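Ticket 511 — Wrist view and hand controller disagree during remote demos
Product: Ornitz teleop client, simulated room
Opened by: Tyra Brekke
Status: Waiting on retest

We are recording demonstrations in the marble-floor room, driving the arm with the hand controller and watching only the wrist view. When the gripper is tipped well away from straight down, pushing the controller left moves the arm somewhere else. With the gripper facing the floor it behaves. Stills from the wrist view attached.
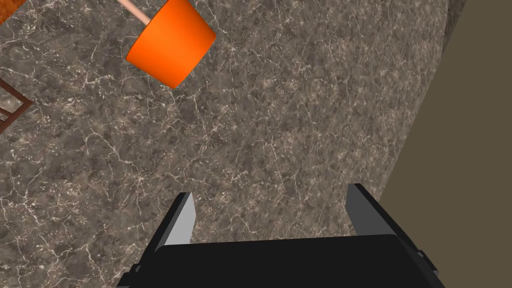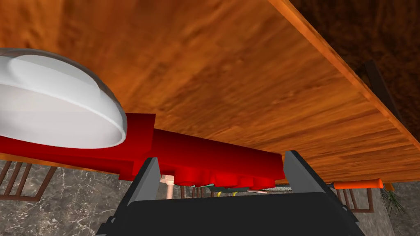

Attachments 1 and 2, wrist view. 1: facing the floor, nothing between the fingers. 2: under the tabletop, red object between the fingers.

Steps to reproduce
1. Load the room and start a new demo.
2. Move left and right with the gripper facing the floor. Direction is correct.
3. Bring the gripper under the table until the underside fills the upper part of the view.
4. Push the controller left again. The arm moves off at an angle.

Expected: left on the controller is left in the wrist view at any tilt.

How often: every time past a certain tilt. I threw out 36 demos over it — the operators were correcting all the way through, and the policy we trained on them learned the corrections.

Reply from Lasham support, 9:40 a.m.
Which frame is the controller mapped to? It's under Input, Motion Frame. Please also send the session log.

Tyra Brekke, 10:15 a.m.
It says "Base." I never set that. Log uploaded. The warning at line 153 looks like the one that matters: "tool frame missing, falling back to base."

Reply from Lasham support, 11:05 a.m.
That is the cause. In Base, left is always the room's left, so it only matches the wrist view in some poses. The client wants a tool frame in the gripper profile and yours doesn't have one. Are you using the Igwe profile or a copy?

Tyra Brekke, 11:20 a.m.
A copy. It was made in August, before the tool frame entry was added.

Reply from Lasham support, 11:50 a.m.
Please do the following:
- Export the current Igwe profile and replace your copy.
- Set Motion Frame to Tool.
- Restart the client. Reloading the room is not enough.
- Record 2 short demos, one facing the floor and one under the table, and check the log for the warning.

Tyra Brekke, 2:30 p.m.
Profile replaced and client restarted. The warning is gone and Motion Frame stays on Tool. I have only tried the floor pose so far. The under-table demo is next, then I'll update the ticket. Please leave it open.

One more question — can the older demos be converted, or do we record them again?

Reply from Lasham support, 3:10 p.m.
Record them again. The joint data in them is valid, but the operator's corrections are part of it and can't be taken out.

Cukora Helpdesk uses cookies to keep you signed in and remember your ticket filters. Accept all | Manage settings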